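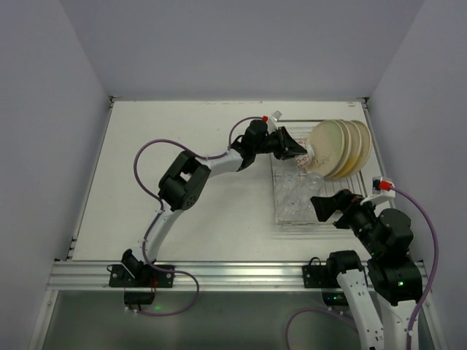 Simness Open Day

The Simness Open Day is a yearly public event held at the Simness robotics workshop in Esquivel. It takes place in May and is run by the workshop together with Kenovow, a maker of control software for robot arms. Visitors can watch robots at work on household tasks, talk to the staff and, at set times, steer an arm themselves. Entry is free.

Background

The workshop moved into its present building, a former seed warehouse, and began letting the public in the following spring. The first open day lasted a single afternoon and was meant mainly for families of the staff and for local schools. It later grew to two days, and the most recent one drew about 3000 people. The doors open at 9 in the morning on both days.

Dish-handling demonstration

The best-known part of the program is the dish-handling demonstration, shown under the name Vurkell. It uses a pair of arms fixed to a metal rail along the front of a white table, with plain walls on the other three sides. Each arm ends in a two-fingered gripper. The tableware includes plates, a patterned bowl and a paper cup, along with a dish rack. The usual tasks are placing plates in the rack, taking them out again and moving small items out of the way.

Plates are considered the harder part of the job. A plate lying on top of others gives the fingers only a thin edge to take hold of, and a plate standing in a rack has to be drawn out along its slot without dragging its neighbors. Bowls and cups are easier to grip but tip over more often. 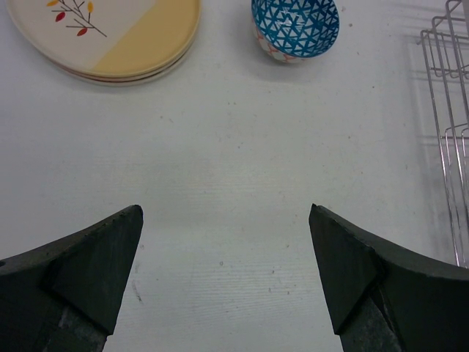
Between runs the operator moves the items to new spots on the table, so that the arms do not repeat the same path each time. A run that fails is left to play out, and the operator then talks the visitors through what went wrong – a dropped plate is a common case. Questions are taken at the end of each run.

Other activities

A second table is set aside for hands-on sessions, in which visitors guide an arm with a pair of handles. Places are given out at the front desk and are usually gone before noon. Kenovow staff also give short talks on how recorded movements are turned into training material for the arms. The talks are held upstairs, and the slides are placed on the workshop's website in June.

Access

The building is a short walk from Esquivel station. The ground floor is step-free, and a lift serves the talk room. Large bags must be left at the desk.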